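Evening host wanted at Tremmont, our shared house in Gustville

Part-time, live-out, permanent

Tremmont is a shared house for older people who would like company at supper and a door of their own to close afterwards. We opened with a handful of rooms and a borrowed piano, and we have grown slowly ever since, which suits us. Our evening host is moving to the coast to be nearer her grandchildren, and so – with some sadness, and a cake already ordered – we are looking for somebody new to join us in June.

The host is the person who is simply there between teatime and bedtime. You would help get supper on the table, sit down and eat it with everyone, and then see how the evening goes. Some nights that means cards until late, and on others everyone drifts off early with a book and you find yourself doing the crossword with whoever is left.

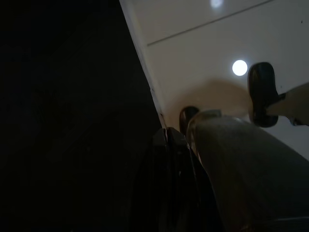
We should say that this is not a nursing post. Personal care is given by a visiting team from Aksoy, who come morning and night and are very good at what they do. You would need to get along with them, pass on anything you have noticed, and know when to ring for help, and we will go through all of that with you properly before you are ever on your own.

What the work involves

Cooking a plain, hot supper from the week's menu, or warming through what has been left for you
Laying the table and clearing it, with as much help from residents as they feel like giving
Writing a few lines in the house book before you go home
Locking up, and checking the back door twice because it sticks
Keeping the floors clear of bags and trailing leads, as most of us go about in slippers by then 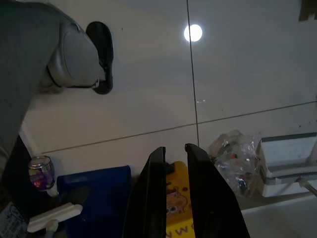
Who we are hoping to meet

Experience in a similar house would be lovely but we don't insist on it. Our best hosts have come from school kitchens, shops and a ferry company. We do need somebody patient, who can cook without fuss and doesn't mind hearing a good story for the second time. A food hygiene certificate is useful, and if you haven't got one we will pay for the course.

Hours and pay

The post is for four evenings a week, and pay is £370 a week before tax. Supper is included, and there is a further £300 after your first three months, as a thank you for staying. We close the rota early so that you can plan your holidays, and we try very hard not to ring people on their days off. The 186 bus stops at the end of the road, and there is a dry place for a bicycle.

How to apply

Please write us a letter, by hand or typed, telling us a little about yourself and what you like to cook. Post it to Tremmont, Nondilum Road, Gustville, or drop it through the door if you are passing. We will invite 2 people at a time to come and have supper with us, and the residents will have a good deal to say about the final choice!

Letters should reach us by May 31, 2025. We reply to every one, though it may take us a week or so.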